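Inicio · Hilos · Guardados · Buscar

Lectura: 2 min

Abro hilo porque llevo 4 meses aprendiendo a hacer pan de masa madre y tengo que desahogarme con alguien que no sea mi hermana (ya me silenció).

Todo empezó con Dayana Arango, que me regaló un frasco de su masa y me dijo "dale de comer y ya". ¡Y ya! A la semana olía a quitaesmalte y yo buscando a medianoche si se podía resucitar.

Se puede, por cierto. Tiré casi todo, dejé una cucharada, harina integral, agua tibia y paciencia. Al tercer día subía como loca. Le puse Octavio Puma, nombre y apellido, como mi profe de química del colegio — también era lento para arrancar por las mañanas.

Mi primer pan fue un ladrillo. El segundo, un ladrillo más ancho. El tercero se lo llevé a Yhon Sotelo y me preguntó muy serio si era un tope para la puerta 😭
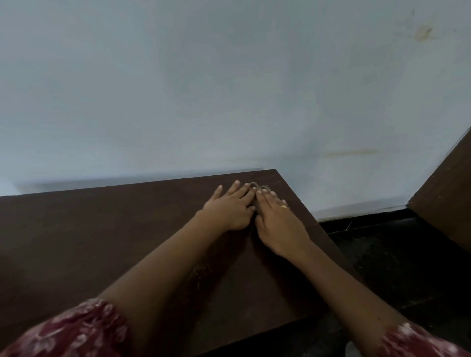
¿Cada cuánto hay que alimentar la masa madre si la guardas en la nevera?

Una vez por semana le basta. La sacas, la alimentas, esperas a que se mueva un poco y la devuelves al frío.

Lo que me cambió la vida fue bajarle al agua. Yo seguía una receta con hidratación altísima, de esas que quedan preciosas en los videos, y se me desparramaba todo. Bajé y por fin tuve algo con forma de pan.

Ah, y la sal: pésenla. Yo la echaba a ojo y me salía un pan soso y otro como agua de mar.

La harina que uso ahora es Wetia, la fuerte. Probé la de Hondis y me gustó para pizza, pero para hogaza se me quedaba bajita (capaz fui yo, eh).

Ayer salió uno con greña, crujiente, con sus huecos. Lo hice en olla de hierro, 40 minutos, los primeros veinte con tapa. Casi lloro. Le corté media hogaza a Yhon y esta vez no hizo preguntas.

Próximo intento: centeno. Si alguien tiene una receta que no termine en plastilina, déjemela por acá, que el sábado no, pero cualquier noche de estas me pongo.

Última actualización: 21:15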